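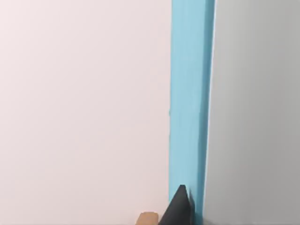

Stamwood Community Board > Local Politics > Council and Wards

Thread: Deputy mayor vote – who's going to watch?

wattlebird_jen
2020-03-05

Is anyone else going along to the special meeting on Tuesday night? I've followed Stamwood council for years and I can't remember a deputy mayor vote this open. Nikola Wieczorek has put her hand up, Ajith Nair has put his up too, and as far as I can tell neither of them has the numbers yet. There are 11 councillors, so it takes six, and the Hatar ward pair haven't said a word.

I love this stuff. Bring a thermos, the gallery chairs are terrible but the view is great.

gravelroad
Numbers I've heard: Wieczorek five, Nair four, Hatar ward two. So she needs one of them and he needs both. I'd put my money on Nair all the same, the Hatar councillors voted with him on the depot last August and they haven't forgotten who didn't.

wattlebird_jen
Oh that's interesting, I'd forgotten the depot! Wieczorek moved to defer it, didn't she?

gravelroad
Twice.

Pete in Skornside
Can't say I share the excitement. It's a part-time role with a slightly bigger allowance and a chair at the citizenship ceremonies. Skornside has been waiting on a footpath for the length of Zawadzka Street since before either of them was elected. Whoever wins, I'll still be pushing my mum's wheelchair on the road.

mrs_tilly
Pete, that's exactly why I care who gets it. The deputy chairs the works subcommittee and that's where the footpath list gets its order. Nair has been out to Zawadzka Street, I met him there, he walked the whole way down to the creek and back and took notes. And it was hot!

Pete in Skornside
Walking down it is free. What did he vote for in the budget?

mrs_tilly
He voted for the budget, same as everyone. The petition went in after.

Pete in Skornside
So nothing, then.

lorikeet77
The petition had 153 signatures, and I collected a good chunk of them outside the bakery. In a ward with 3000 people on the roll I reckon that's pretty strong for two Saturday mornings. Wieczorek was the one who tabled it, to be fair to her. Nair spoke on it for longer but she did the paperwork and got it in before the agenda closed. I don't mind which of them wins as long as it comes up again before winter.

gravelroad
She tabled it because she's the only councillor who reads her email. I'll give her that, she answered me at 6 in the morning once about a bin.

benno_k
Is it a secret ballot or a show of hands? The notice on the council site doesn't say.

wattlebird_jen
Good question. Last time they voted first on HOW to vote, which took longer than the vote itself. It went to a show of hands. I'd expect the same again, but they can choose a ballot if a majority wants one.

benno_k
Should be a show of hands, always. We elect them, we should see what they do.

mrs_tilly
I go the other way on this one. It's colleagues choosing between two colleagues, and they all have to work together on Wednesday. A ballot lets the newer ones vote how they like without somebody leaning on them in the car park.

benno_k
If a councillor can be leaned on in a car park I'd like to know about it!

gravelroad
With benno. No secret votes on anything except legal matters.

Hatar Hill Dave
Hatar ward here. I rang both our councillors and one rang me back (won't say which). They want a promise on the library hours before they'll back anyone, and they're planning to stick together. So forget the five plus one sums, it's seven or it's six, depending on who says yes about the library first.

wattlebird_jen
Dave, you've made my week. So the library decides it! Did they say what hours they're after?

Hatar Hill Dave
Two late nights, and Saturday open till four. At the moment it shuts at noon, which is no good if your kids play sport.

lorikeet77
That's a fair ask. Has anyone costed it?

Hatar Hill Dave
I was told $3000 for a trial – that's one late night for a term, nothing more. I haven't seen it in writing.

Pete in Skornside
So there's money for a trial of that but not for a bit of concrete. Righto. What time does it start?

wattlebird_jen
Seven, upstairs, use the side door. Public questions come first, so put your name on the sheet when you get there and ask both of them about Zawadzka Street. I'll save you a seat!

Pete in Skornside
Might do. Is there a lift?

mrs_tilly
Yes, to the left of the side door. Bring your mum.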